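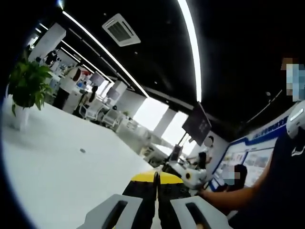 Home Topics Lighting Acoustics Ask Log in

Long LED fixture flickers at low dim level

We moved into an open-plan office on the second floor in March. The ceiling is painted black, with one long linear LED run toward the windows. At full output it is fine. Below a certain point on the wall dimmer it flickers, and the far end is worse than the near end. The driver label says Flindell, 44 W, 36 V output. The dimmer is an older Toltimetti left by the previous tenant. Is the driver failing or is this a mismatch?

Posted by clusside_office

Most likely a mismatch. Many older wall dimmers are leading-edge types built for incandescent loads and have a minimum load. A single 44 W driver can fall below it, and the dimmer then drops out for part of each cycle. Check the driver data sheet for the dimming method. If it lists 0-10 V, a phase-cut dimmer on the supply side is the wrong control and should come out. If it lists phase-cut, use a trailing-edge dimmer rated for LED and set the low-end trim just above the point where flicker begins.

The far end is a separate matter. Measure DC voltage at both ends of the run at full output. A drop of more than 2 V suggests thin wire or a poor joint — usually a push-in connector between sections. Turn off the breaker before opening anything.

Posted by ballast444

Had the same thing in our Sauerland office. Replaced the dimmer, flicker gone. Never checked the voltage.

Posted by two_gang_box

Might be the driver too. They do wear out. Ask the landlord who pays before you buy parts, ours came under the lease and an electrician was out on Wednesday.

Posted by m_suite36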